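# Durnholm Widens Wastewater Testing for Virus to 9 Districts

DURNHOLM, March 15, 2021 — The city health office will extend its wastewater testing for the coronavirus to nine districts, up from four, after samples taken over the winter tracked closely with clinic results.
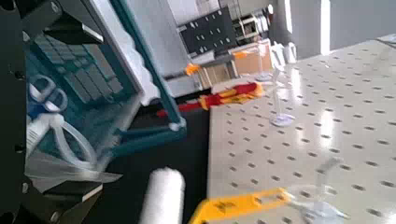
Rosine Sabatier said the sewer readings rose before the clinic counts in three of the four original districts, and that the fourth gave no clear signal because storm water diluted the samples.

Under the new schedule, each district will be sampled twice a week. Collection units draw a small volume every 40 minutes for a full day, and the combined sample is chilled and sent to the Bavier laboratory. Results are normally returned in two days. The laboratory reports the amount of viral genetic material per liter, adjusted for flow.

The method does not identify infected people and cannot give a case total. It shows whether infections in a district are rising or falling, including among residents who have not been tested.

Durnholm has recorded 2,827 confirmed cases since the start of the outbreak. Clinic testing has dropped since January to 200 swabs a day, and the health office said the lower volume makes the share of positive results harder to read.

Barrett Pettigrew questioned the cost at a council hearing and asked for the flow corrections to be published with the raw readings. The health office agreed to post both sets of figures each week.

Two of the added districts, Frota and Zindo, share a trunk sewer and will be reported together until a separate sampling point is built. Funding for the program runs through July.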